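Rulholm laundry basket, white, rectangular
Reviewed by Safta Avram

I bought this in April to replace a wicker basket that had started snagging jumpers. It's the white plastic Rulholm, the middle size of the three they sell, and it has been in use most days since.

The first thing I noticed was the weight. It's light enough to carry in one hand when empty, and a full load is manageable on the stairs. The rim is flat all the way round, which I prefer to the rolled sort because it doesn't collect fluff.

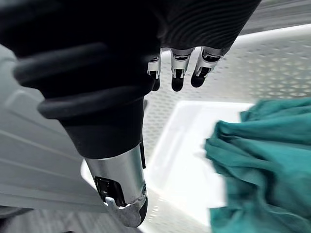

White was the only colour in the shop. I was worried about it showing marks, and it does pick up a grey bloom after a few weeks. A wipe with washing-up liquid takes it off. Dark jeans left damp in it overnight did leave a faint blue patch on the bottom, and that took a bit of scrubbing.

The sides are a lattice of small holes, so air gets through. Damp towels still need hanging up, but gym things left in until Friday haven't gone musty. The holes are small enough that socks stay put.

I sort on a chair to save bending. The basket sits steadily on a light wooden one, even at a slant, and you can reach straight down to the bottom. Black things go to the left and colours to the right, and one load fits without pressing it down. Bulky bedding is another matter. A double duvet cover fills it by itself.

The handle is a slot cut into the end. It's wide enough for my fingers, though the edge is a little sharp with wet washing inside. My neighbour Vasilică Surdu has the Vandemia one with padded grips, and that is kinder on the hands but heavier.

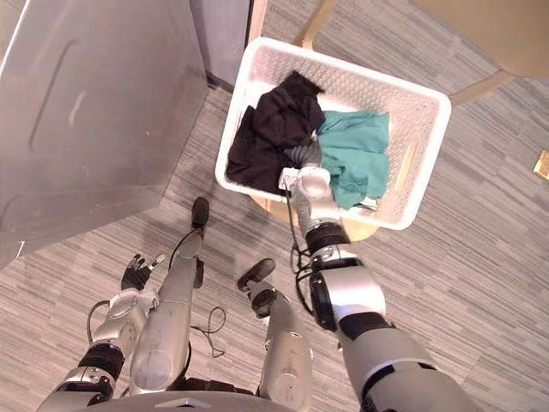 Verdict

Good for everyday washing in a small flat. I'd like a smoother handle and a lid as an extra. 9 out of 10 for airflow, a bit less for comfort. I would buy it again.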